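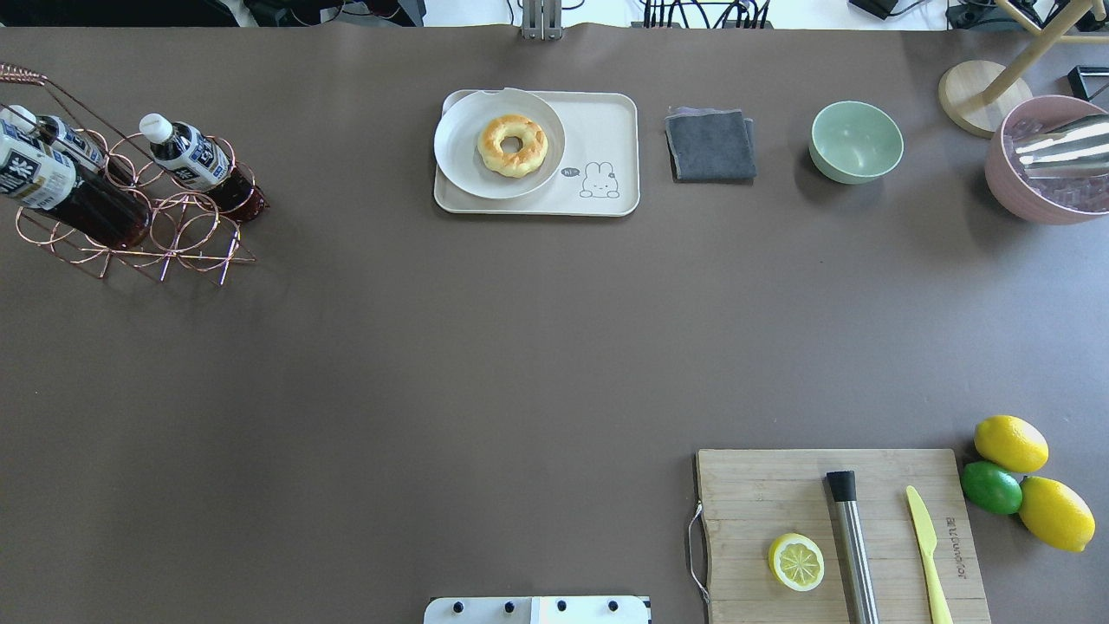 Copper wire bottle rack, with three bottles of tea lying in it

Usham Bottle Rack, copper wire

We first put this rack in the shop one January, thinking it would tide us over until the spring stock came, and it has been on the shelf by the till ever since! It is a simple thing, made of looping rings of thin metal rod, and you lay your bottles in it on their sides. People buy it for wine, of course, but a good many of our customers keep cold tea in theirs, or cordial, or the fizzy water that otherwise rolls about at the bottom of the larder.

Chie Nagano, who chooses most of our kitchen things, has had one at home for years and uses it every single day in summer. She makes her tea the slow way — a spoonful of leaves in 1000 ml of cold water, left in the fridge overnight — and pours it into whatever bottles she has to hand. Her advice is to screw the caps down properly before you lay anything flat (she learnt that on a cream tablecloth).

The rack comes in one piece, so there is nothing to put together and no little bag of screws to lose. Wipe it with a soft dry cloth now and then. Please don't put it in the dishwasher, and go easy on metal polish, as a heavy hand will dull the colour. If you like your copper tones bright, the Pugh polishing cloth is gentle enough and lasts for ages.

A word about glass. Full wine bottles are fine, but fill the lower rings first and take from the top, and stand the rack somewhere level. Very slim bottles, such as the Gukley oil bottle, can slide forward, so those are better kept upright.

Weight: about 400 g
Finish: copper
Care: wipe clean only
Sent from: our Clasurville shop

Orders placed by noon on Wednesday go out the same afternoon. If you'd like it wrapped as a present, just leave us a note at the checkout and we'll tuck in a card with your message.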